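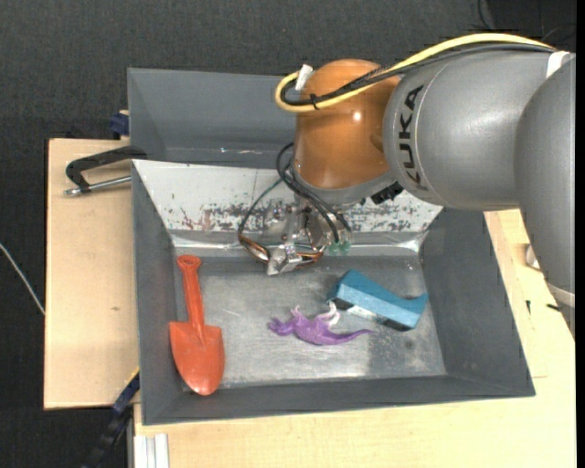 Zondamham Parents Board > Home and Storage > Sandpit and small toys, what do you keep them in?

tilly_w
Posted August 25, 2024
We have a toy shovel, a lizard and a few odd plastic shapes that never get put away because they have no proper place. The big toys go in a chest. The small ones sink to the bottom of it and get forgotten. Thinking of a metal bin, rectangular, low sides. Does anyone use one?

Marrow15
Yes, since April. Ours is a Prieto and it wipes clean in a minute. Noisy when things are dropped in, so put a tea towel in the bottom if you have a baby asleep next door.

oddsocks
I wouldn't. Metal corners and toddlers don't mix. We use a fabric basket from Osine and it folds flat.

Marrow15
The corners on ours are rounded. Fabric is no good for anything that has been in sand. It gets into the seams.

oddsocks
Shake the toys out before they come in?

Marrow15
With a three year old. Good luck.

hb_90
Size matters more than material in my view. If they can see the bottom, they will put things back. Once it's deep enough to pile up, they tip the lot out to find one dinosaur. We went from a deep box to a tray and tidying takes far less arguing.

tilly_w
That is exactly our problem with the chest. How long is your tray? Shovels are the awkward one here.

hb_90
It's a Himitz, 500 mm on the long side. A child's shovel lies flat along the edge. Anything with a proper long handle stays in the shed.

pennyroyal
Check the charity shop first. I paid 20 for a new one and saw a better one there a week later. An old roasting tin would do as well.

oddsocks
Roasting tin is still metal.

tilly_w
Going to try a low metal one with felt stuck underneath for the table. Will measure the shovel tonight.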